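Farkilholm Robotics Club — Nitik project, end of term report

Dec 30, 2020

What we wanted to do

Get a two-armed robot to fold a T-shirt. That was the plan in the first week. By the third week it was get it to pick one up off a table without making a mess of it, and that is what the rest of this report covers. Folding moved to April.

We called the project Nitik. The arms came on loan through Disgate and have to go back in the summer, so no drilling and no paint.

Set up

Two arms, one each side, open grippers facing the middle. The shirt goes between them, crumpled on purpose. Other stuff stays out round the edges so the program has to learn to leave it alone — shorts, a boxing glove, a sponge, a little box. Someone sits by the table for every run, near the stop button. That's a club rule.
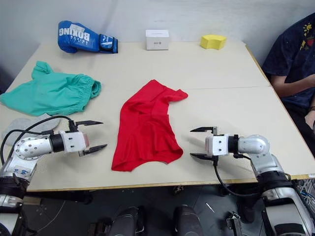

Each run starts from the same arm position. We forgot this for the first batch and had to throw 99 runs away, which hurt. After that we wrote the start position on the board and ticked it off every time.

In all we recorded 1,255 runs. Took far longer than planned. The left arm kept losing its zero and needed setting up again after lunch most days, never found out why. Loose plug maybe.

How the picking works

First the program looks for the biggest patch of cloth in one colour. Then it hunts for a fold near the centre and lines up the gripper over it, fingers either side. Then down, close, lift. Flat cloth is the worst case, the fingers just slide along. A nice fat crease is much easier.
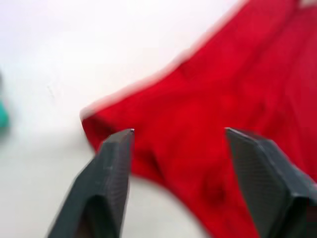
Speed was the main argument in the group. Fast moves blur the wrist camera and the program then guesses the edge of the cloth wrong. We slowed the last bit of the approach and added a short stop before the fingers close. Runs got longer but the grabs got better. Half of us still think the stop is too long.

Results

Final test was 200 tries on the Wegener bench, the one by the window. Most grabs held. The usual failure was taking two layers and dragging the whole shirt sideways. On 2 tries the arms tapped each other and we hit stop. No damage.

Sleeves are a problem. If one sticks out the program likes to go for it, and a shirt held by the sleeve is no use for folding later on.

Still to do

Other colours of shirt, we only realy trained on red. Better light in the evenings. Sort out the cable on the right arm. Write down the settings properly, at the moment they are in three diffrent notebooks and one of those has gone missing.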